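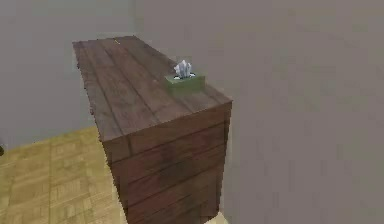 Tall cabinet, reddish-brown plank finish. Top view.

Sulstead Self Storage & Furniture Hold - Frequently Asked Questions

Last updated April. If your question isnt on here, email the desk.

How small can I go?
Smallest unit is the Etel. Fits boxes, a bike, a chair or two. Next one up is the Firkard, good for a one-bedroom apartment if you stack well. Biggest is the Shehata. Whole house, more or less.

Can I store tall furniture standing up?
Yes in the Firkard and Shehata. Not in the Etel, the ceiling is too low. Measure first please. Include the feet and any trim on top.

Do I have to empty cabinets and dressers?
Empty is better. Light stuff like linens or pillows is OK. No glass, no books, no food. Tape the doors with painter's tape, not packing tape. Packing tape pulls the finish off.

Should I wrap wood in plastic?
No. Use a moving blanket or an old sheet. Plastic holds damp against the wood. Same goes for leather.

Is it heated?
Hallways and units both, yes. The drive-up row is not. Don't put a piano in the drive-up row.

What is the minimum stay?
2 months. After that it's month to month.

How much notice to move out?
2 weeks, in writing. Email is fine. Texts to the gate number don't get read.

When can I get in?
Gate opens at 7 in the morning, closes at 9 at night. Office hours are shorter, see the contact page.

I forgot my gate code.
Call the office with your unit number and ID handy. We can't give codes out by email, even if we know you.

My payment didn't go through.
Usually an expired card. Update it in your account and the code comes back on by itself, may take an hour. If you get error 1742 the bank has declined it, so call them first, then us.

Do you sell locks and boxes?
Locks, boxes, tape, blankets. Blankets run out at the end of the month so grab them early. Unused boxes can come back with the reciept.

Can someone else get into my unit?
Only if they are on your access form. Form is at the desk, you have to sign it in person.

What can't I store?
Gas, paint, propane, tires, anything alive, anything that rots. Drain the mower before you bring it in.

Do you rent trucks?
No. We do have hand carts by the elevator, free. Please put them back.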